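To: nirnwood-household list
Subject: Re: Re: Clear-out at the Posdale flat, what stays and what goes

On Friday the Enon end of the list wrote:

> Before we hand back the keys in July I'd like the kitchen drawer and
> the side table sorted properly. My suggestion is to keep all food that
> is still wrapped and all cleaning things that still have some life in
> them, and put the lot in one box for whoever moves in next. It seems a
> shame to bin anything. A box costs us nothing.

I've read this twice and I still don't believe in the box. We left one at the last place, with over 25 odds and ends in it, and the agent charged us for taking it away. Who moves into a flat and eats the previous lot's sweets?

Take the hawthorn stick in the shiny pink packet, the one with the panda face. The label says 小熊山楂棒, so "little bear hawthorn stick" if my dictionary is any good. It's a snack for one person. Either one of us eats it or it goes to someone who has asked for it.

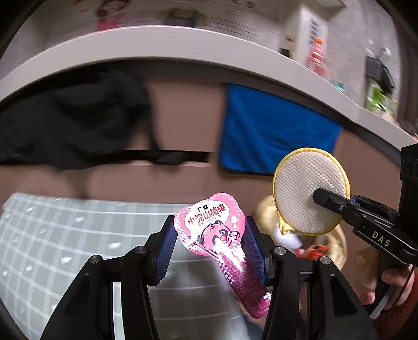
Lã: I'd eat it. Check the date stamp first, and don't put food in the same box as scrubbers whatever you decide, because the last lot of biscuits tasted of washing-up liquid.

Fair point, and that's two votes against one mixed box. I'd also like to hear how we are supposed to judge "some life in them". A scrubbing pad can look smart at the edges and be hopeless on a pan. I'm told the two-sided sort lasts 100 washes, then somebody else tells me 300, and I have yet to meet anyone who kept a tally.

My own rule is duller. If it's for scrubbing and it has been used in our sink, it goes. I wouldn't want a stranger's, however cheerful the yellow band round it, and I doubt the next tenants want ours. The dark grey side is the one to look at if you insist on an inspection.

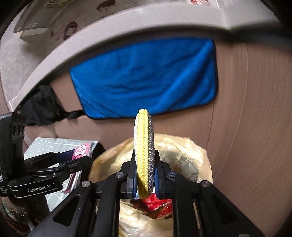
Photo: Nirnwood list, Posdale flat

On the bin: please leave the lined one where it is until the very end. There are wrappers to go in it yet, and I'm not convinced by the plan to empty everything first and then start sorting. We'd only be filling it again. Fold the bag well over the rim or it slides down.

So, unless somebody makes a better case than "it costs us nothing", food goes home with whoever will eat it and used scrubbers go out. Unopened cleaning stuff I could be talked round on.

Replies to the list, please, not to me alone.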